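Clallex portable field recorder, used for one sound piece and one weekend of panic

Got this in June for a four channel piece at Godatlow, Freya Hebden's group show in the old mill. Writing it up quick before I forget what annoyed me.
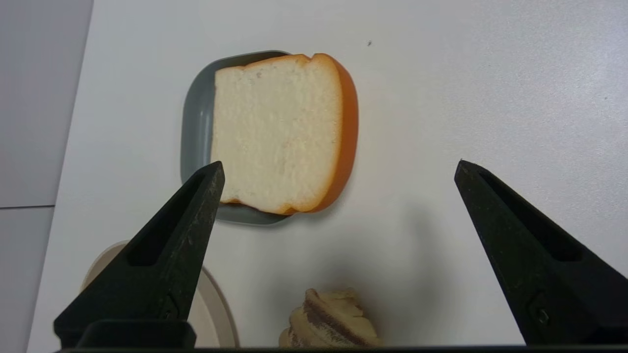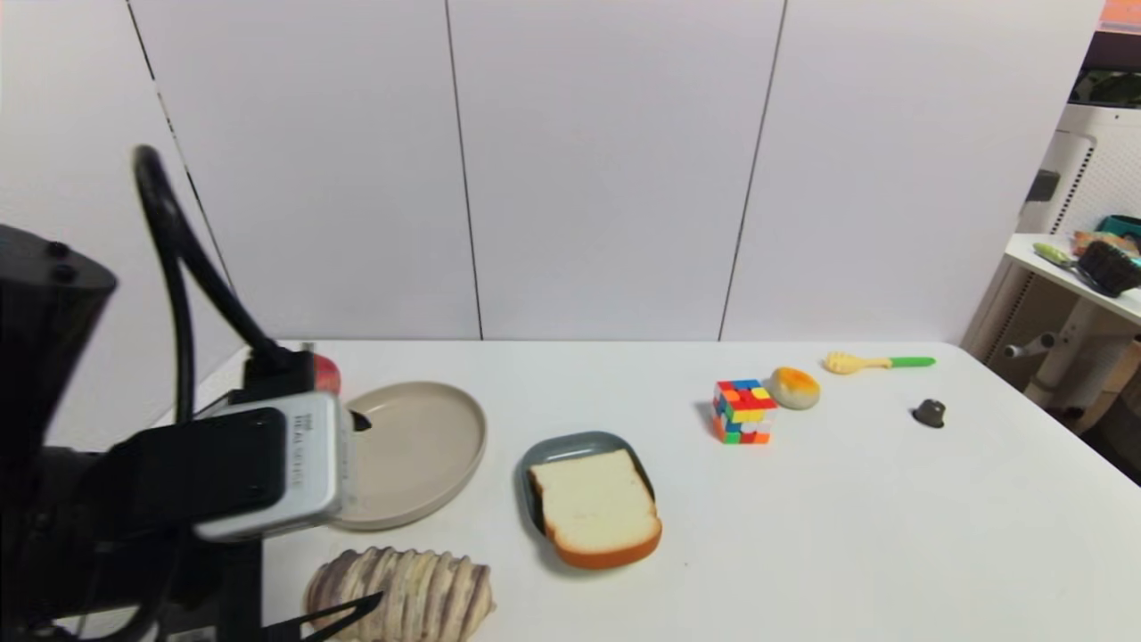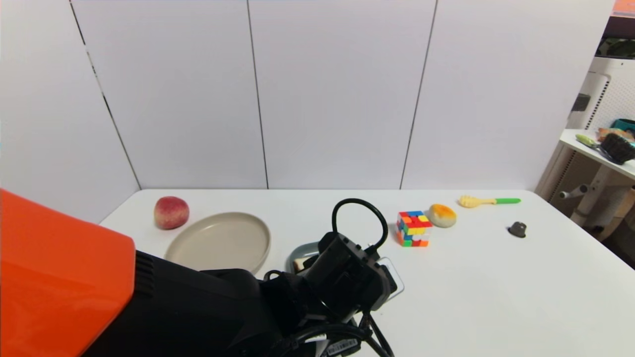
*White tabletops, all three.*

Right. Recorder. 4 inputs, 2 headphone outs, metal body, heavier than my old Hollis but not by enough to moan about. Cost me 600 with the case. The case is rubbish, zip went first week. Buy it without.

**Sound.** Very good. Quiet preamps, quieter than I expected at this price. I had a pair of Bradard contact mics on a wire fence up on the moor and could hear the wire ticking as the sun came off it. Hardly any hiss. On the Hollis that would've been mush. Low end a bit polite maybe, I added some back in the edit.

**Wind.** Built in mics are hopeless outdoors, even with the foam on. Don't bother. Bring proper ones with proper fluff.

**Menus.** Awful. Input gain is three screens down and the wheel skips when your hands are cold. Went straight past the level I wanted more times than I could stand. Also it names files 1 to 99 and then starts a new folder without saying so, so I spent most of Saturday convinced I'd lost the whole river section. It was in folder two. Obviously.

**Batteries.** Fine with decent rechargables. One set did me a morning of recording with phantom power on. Gauge is a liar though, says half full then dies. Carry spares.

**As a player.** This is what I really bought it for. It'll loop four tracks out to four speakers with no laptop in the room, and starts playing by itself when the power comes on. Marjorie Hartley was opening up the gallery each morning and all she had to do was flick one switch at the wall. Ran the whole show like that. There's a small gap at the loop point, you can hear it if you're listening for it. I put a fade at each end and left it.

Screen brightness can't be turned off all the way, which in a dark room is a pain. Black tape.

Support: emailed Clallex about the loop gap, got a reply next day, nice enough, no fix promised. Manual is a PDF and the section on routing seems to be for a diferent model.

Would I buy it again? Yes for installation work. For walking about recording birds or whatever, get something smaller with a gain knob you can turn in gloves.

Four stars. Would be more if not for that wheel.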